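Open afternoon at Casari: the robot takes out the recycling, eventually

A dozen of us, 12 by the sign-in sheet, caught the 28 bus out to the Casari workshop in July to watch Illo, their sorting arm, clear a table of drink bottles into a bin. Lavanya Raju ran the demonstration and asked us to keep our elbows behind the yellow tape. She had clearly asked before.

Illo is not in a hurry. It considers a bottle the way my uncle considers a restaurant bill, then leans in. Meenakshi Thevar, who programmed the grasping, told us full bottles and crushed ones want quite different handling, and that the crushed ones are worse. Someone's teenager offered to do the whole table for 50 cents a bottle. The offer was noted. 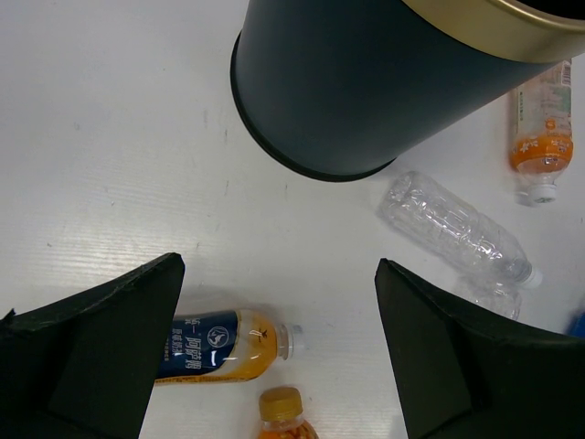
Can members bring their own bottles for it to sort?
Lavanya is happy to take them at the next open afternoon, provided they're capped and don't leak. Glass stays at home.

Tea was served afterwards in the Murthy Room, with lamingtons. Members cleared their own cups.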